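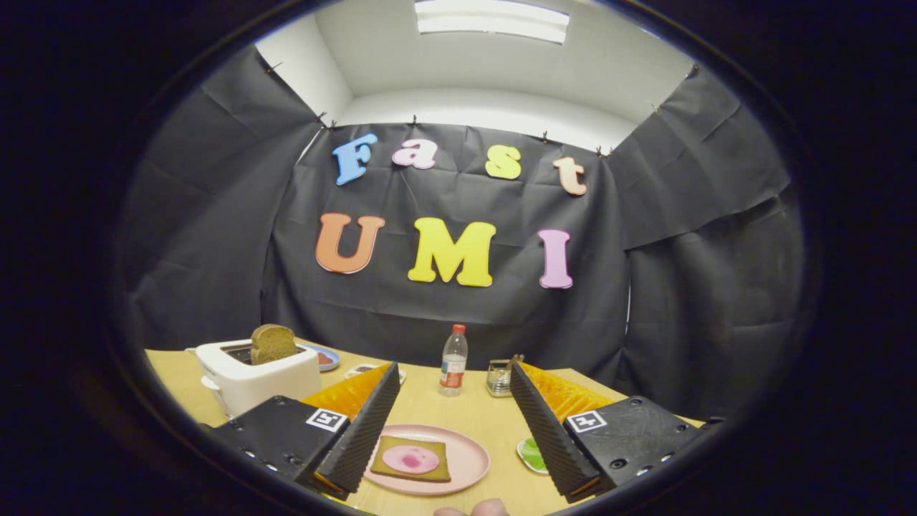

January, bench notes, breakfast table

Very happy with the toast today! Settled on setting 5 after trying everything lower, and the crust on the Claltby brown loaf is holding its shape nicely. I cut the next batch at 10 mm, which the Mateos bread knife handles well if you don't rush it.

Layout to keep: white toaster on the left, pink plate at the front, water bottle toward the back with the small glass jar to its right. The pink plate is a real find — golden toast shows up so well against it, and I want more of them in that size.

Black cloth is up on clips along the top edge. It still creases badly on the side panels, so steam it before the next setup (the Sivano steamer is in the 300 drawer).

Foam letters are great fun and brighten the whole corner. The "t" in "Fast" sits lower than the "a". I rather like it, leave it.

To buy: another loaf, spare clips from Flodley, part 730.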